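Sornuvmont Ornau Folding Craft Table: my thoughts after a whole season with it

I've wanted a proper sewing table for years. I was doing everything at the kitchen table, which meant packing up my machine every single time somebody wanted dinner, and I was so over it. So in March I finally bought the Ornau from Sornuvmont, and I've been on it almost every evening since.

It came flat in one very heavy box. Get help carrying it! Putting it together took me 90 minutes, and a good chunk of that was me attaching one of the legs backward (the drawings are tiny, and there are no words at all). Once I'd sorted that out the rest went fine. You need your own screwdriver, the little one they pack is useless.

The top is what sold me. It's white, it's smooth, and fabric just glides over it. I mostly make stuffed toys and baby quilts, so I'm forever dragging fleece and minky around, and my old table used to snag everything. Chalk wipes off with a damp cloth. Blue pen took some scrubbing but it came out in the end.
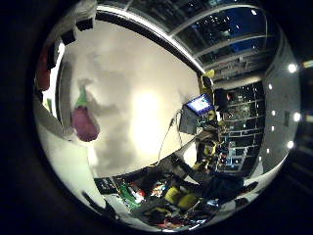 Purple plush eggplant on a white surface.

Now the grumbles. White shows every speck of lint and every stray thread, so if that sort of thing bugs you, get the gray. It's also glary under a bright lamp. I moved mine over to the side and that helped a lot when I'm hand stitching dark colors. And the fold-down leaf has a bit of a bounce to it if you sew fast. I keep my machine on the fixed end and use the leaf for cutting, and then it's solid.

The 4 casters lock, but the locks are stiff and I've stubbed my toe on them more than once. My sister has the Kettle table, the cheaper one, and hers rolls away from her whenever she leans on it, so I guess I'll take stiff.

I also got the Sorico drawer unit that's meant to slide underneath. It fits, just barely, but the drawers are shallow and my good shears only go in sideways. I'd skip it and use a plastic bin from the dollar store.

Would I buy the table again? Yep. I'm eyeing the gray one for the spare room, if they ever put it on sale. Four stars from me, and it'd be five with a better leaf.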